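Jayanthi Kurup
@jkurup_athome

Sceptical thread about storage bins, because my feed is full of people telling me the right bin will fix my life. I have owned a lot of bins. My life is as it was.

Jan 17, 2021

The current darling is the Zornemby system. Matching bins, matching lids, labels you pay extra for. A starter set costs more than most of what I'd put in it.

I read the reviews before I bought a thing. 1573 of them on the Ernlow site, and the ones I got through were nearly all written the week the box arrived. Of course you love it. You haven't put anything in it yet.

Show me the bin in February. Show me the bin after a kid has stood on it to reach the cereal.

My other gripe is the word "durable." Durable how? Most of these listings don't give a wall thickness. They give you a picture of a linen closet with 2 towels in it.

Then there's "wipes clean." Everything wipes clean if you wipe it. I'd like to hear what happens to the corners, where the grit sits.

And "scratch resistant." Glossy plastic marks. I have never met a shiny bin that didn't. If you want one that hides wear, get a dull finish in a boring color and move on. 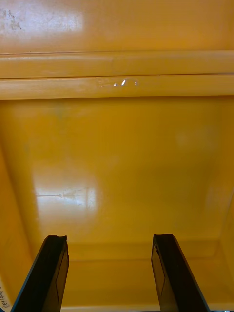
Bright yellow is the color I get asked about most. Fine, yes, it's cheerful. It also lets every nick and smudge show, and under a ceiling light the glare can make it hard to tell if the inside is clean. Tilt it before you decide.

Look at the rim before anything else. A thick molded rim gives your hands something to hold. The grooves in it will also collect crud, so keep an old toothbrush nearby. I don't believe anyone who says theirs stays spotless.

Somebody will reply that the Firitetti ones are different. They said that about Reddy too, and I paid 23 dollars for a Reddy lid that fit for one summer.

My advice is to buy one bin. One. Use it hard for a couple of months, then see if you still want the other 13 in the set.

Replies are open. Please, no photos of brand new pantries.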